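Zurov Lightstick Deck review: is the concert light dock worth buying?
4/13/24

I bought the Zurov in January, after my old lightstick stopped pairing halfway through a fan meeting stream. It is a charging dock with a small speaker built in. You stand your lightstick in it, play a song from your phone, and the light follows the music. It works with most sticks that use Bluetooth, including the one Lasen sells for its groups.

Setup took longer than it should have. The app wants an account before it does anything, and the account email went to spam. After that it found the stick on the second try.
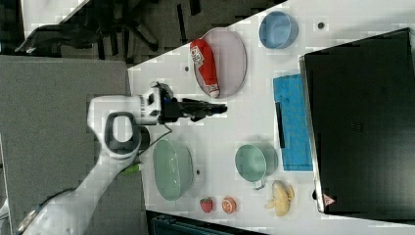 Red squeeze bottle on a pink oval plate.

I tested it mostly with ballads, since those are what I listen to. Slow songs are where cheap docks fall apart. They wait for a beat, don't find one, and sit on one color for the whole verse. The Zurov follows the voice instead. On a piano cover with almost no drums, it faded up with the singer and dimmed between lines.

Dance tracks are fine but less special. There is a small delay on fast choruses, and the strobe setting is too bright for a bedroom. The speaker is weak in the low end. I ended up using my own speaker and leaving the dock on mute.

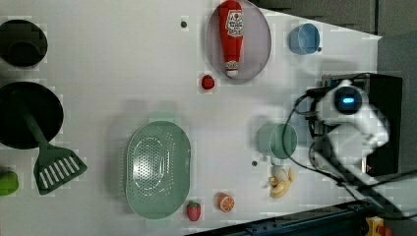
Minji_on_repeat commented: Mine loses the delay completely if I turn off the "soft fade" option under Effects. It's on by default. Ballads look worse without it, though, so I keep switching back and forth.

I tried that and it does help. The option should be on the main screen.

The closest competitor is the Jolton, which has better sound but only 2 color modes. If you want something to play music on, get that one. If you already have a speaker and care about the light, get the Zurov.

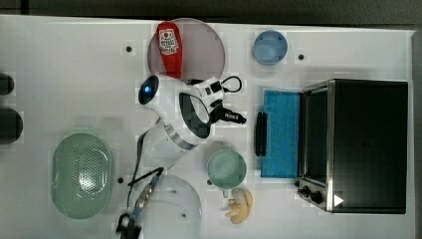

Battery life is decent. I got through a full concert replay unplugged and still had charge left for the encore. The stand wobbles with heavier sticks, and the cable is too short to reach the floor from a shelf. The app update added a playlist timer, which I use most nights.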